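Textbooks > Screen Studies > Part Two: From Page to Production > Chapter 4

Chapter 4: Adapting the Picture Book

Faith Mbwambo and Costel Manole, November

A picture book is short. Many run to 16 openings and fewer than 400 words, and a feature film needs 100 pages of script. The adapter's first task is therefore one of supply: where will the missing material come from? This chapter sets out the usual sources and the contracts that govern their use.

The term "underlying work" means the published text and drawings on which a film is based. Rights in the two may be held by different people. A producer who has optioned the words alone may not copy the look of a character, and a studio that holds only the drawings has no claim on the dialogue. Section 4.2 deals with split rights in detail.

Our main case is Kostis, a wordless book by the illustrator Lenuța Pîrvu, filmed by the production company Kundside. The book follows a ferryman across a single night. It has no named characters apart from the ferryman, and no speech. The screenwriter, Amr El Idrissi, wrote three drafts. The first kept the ferryman silent and gave all the speech to his passengers. The second added a daughter. The third kept the daughter and cut 11 passengers to four.
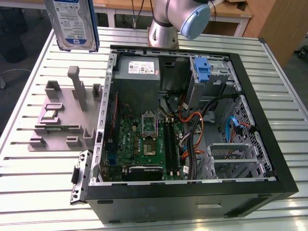

Each draft changed the status of the project under its option agreement. The first was a close adaptation and needed no further consent. The daughter was a new principal character, and the agreement gave Pîrvu approval over any such addition – a common clause, though its wording varies a good deal. Approval was granted on condition that the daughter did not appear in later printings of the book.

Casting raises a separate question. Readers of a picture book already know what the hero looks like, and a live-action film must decide how closely to match the drawing. Section 4.4 compares Kostis with Bucur, an animated feature directed by Ezequiel Zabala, in which the drawn line was kept throughout.

Before reading on, students should review the definitions of option, assignment and licence in Chapter 3.

4.1 Length and the problem of incident

Incident is the unit of plot used in this book. It refers to any event that changes what a character can do next.

Last updated: November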